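The Contents of the Table

The estate of the late owner of Kokwood was to be listed room by room, and the game room was mine. The instructions from the Dudberg office ran to 14 pages. Page one said that every loose object was to be entered before it was moved, with its resting surface. Page two said that opinions were not to be entered.

I began at the door and worked clockwise. Curtain rail, one. Wall clock, stopped, one. By noon I had reached line 89 and the mahjong table, which the office had already assigned a number, 2219, on the strength of an old insurance schedule. The schedule valued it at 2000 and described it as "table, green, for games."

It had not been used for games in a long while. It had become the place where things were put down. I entered the marker first. 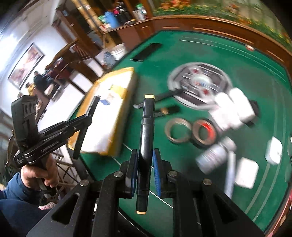 Marker, black, double-ended. Surface: item 2219.

The form had a column for purpose. For a marker this was simple, and I wrote "marking." Then I remembered the jars in the pantry, which I had listed the day before. Each lid carried a date in thick black ink and a single word. Most of the words were foods. On the bottom shelf the words changed to "later," and the jars were empty. I had entered them as jars, glass, empty, and left the lids out because there was no column for lids.

I went back to the pantry and compared the width of the stroke. It agreed with one of the tips. The form did not ask for this either. 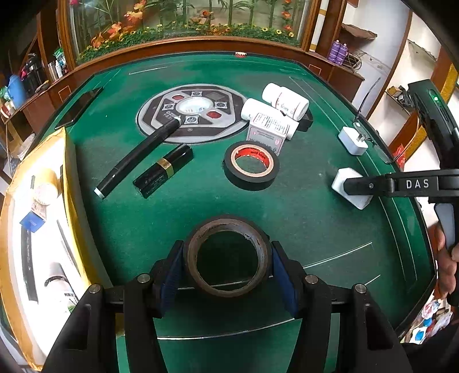

The office telephoned at two. They wanted the line count and were not pleased with it. The house at Ilel had been finished in a morning, they said, and it had more rooms. I explained that a table of this kind slowed the work down. There was electrical tape lying flat on the felt, and a second roll of a brownish gray, and two white bottles on their sides, and the dice were still under their clear dome in the middle as if someone might yet press a button. The office asked whether the dice were loose. I said they were enclosed. Then they are part of the table, the office said, and hung up.

I found the lead for the table coiled behind the bookcase, with an Eklund plug of the old pattern. The wall socket had been changed to the new one. An adapter would have settled it. I had one in my bag, for the lamp.

The instructions did not cover testing. I read them again to be certain, all the way to the page of signatures, and then I got down on the floor with the adapter and plugged the table in.

Under condition I wrote "working."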